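Moving 3,466 scans off the old drive

18 June 2024

The external drive that held the family scans started reporting reallocated sectors in the spring. It is a 2 TB unit, bought used, and it had been running in a closet without a fan. I replaced it this month and took the opportunity to redo the folder structure, which had been wrong since the beginning. These are my notes on the process, mostly so that I can repeat it.

The starting state was 3,466 TIFF files in one folder, named by the scanner software with a prefix and a running number. The numbering restarted twice when I reinstalled the software, so the second and third batches carried a suffix to avoid collisions. Sorting by name gave an order that matched nothing. Sorting by modified date was no better, as an earlier copy had reset the timestamps on the whole first batch.

I copied first and renamed second. Doing both at once saves an hour and leaves you with no way to compare the two sides. The copy ran overnight from the command line with checksums written to a text file on a third disk. Four files failed to read on the first pass. Two came back on a retry. The other two were restored from the backup I keep at Vaughan Henare's house, and one of those turned out to be a blank calibration page, so the net loss was zero.

Once the checksums matched on both sides I unmounted the old drive, labeled it with the date, and put it in a drawer. It stays there until July. After that it gets wiped.

The naming scheme is now year, source, sequence. Source is a short code for whoever owned the print: CT for the Teshome albums, YS for the prints Yayra Sulemana lent me, and so on. Sequence is four digits, padded with zeros. Where the year is unknown I use the decade with an x in the last place, so a print from some point in the seventies becomes 197x. This sorts after 1979 in every file manager I tested. I can live with that.

I considered putting more in the filename, including place and people. I tried it on a test set of 200 files and dropped it. The names ran past the column width, spellings drifted, and any correction meant a rename, which broke the checksum list. People and places belong in the metadata, where they can be changed without touching the path.
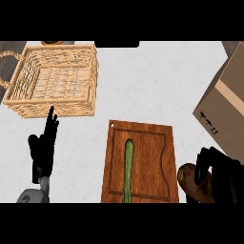 Wicker basket, rendered.

For the metadata I write to the standard caption and keyword fields and nothing else. Catalog programs like to keep their own database, and I have lost one of those before. Anything stored only in a database is gone when the program stops opening. Anything written into the file travels with the file. The cost is speed. Writing keywords to a large TIFF means rewriting a good part of it, and a batch takes long enough that I leave it running and do something else.

Writing metadata also changes the whole-file checksum. I handle this with two lists. One is made right after the copy and covers the untouched scans. The second is made after tagging and replaces itself each time I finish a batch. The first list is never edited. A better method would be to hash only the pixel data, and there are tools that do it, but the one I tried choked on multi-page files and I have a fair number of those.

Chaltu Teshome has been helping with identification. I export small JPEGs at low quality, put the sequence number in the lower margin, and send them in batches. She replies with a plain list, number and names, one per line. A short script reads the list and writes the keywords. The script rejects any line with a number it does not recognize, and it has caught several transposed digits so far. It does not catch a wrong number that happens to exist. I check those by eye, and I expect I have missed a few.

Still open:

The multi-page files need to be split or left alone. I lean toward leaving them alone, since the back of each print is on page two and some of the backs have writing.

Color correction has not been started. The slides from the Maldonado box have a strong magenta cast and will need a separate profile.

Tetteh Atinga has another album that has not been scanned. He wants it back by the end of July, so that goes first.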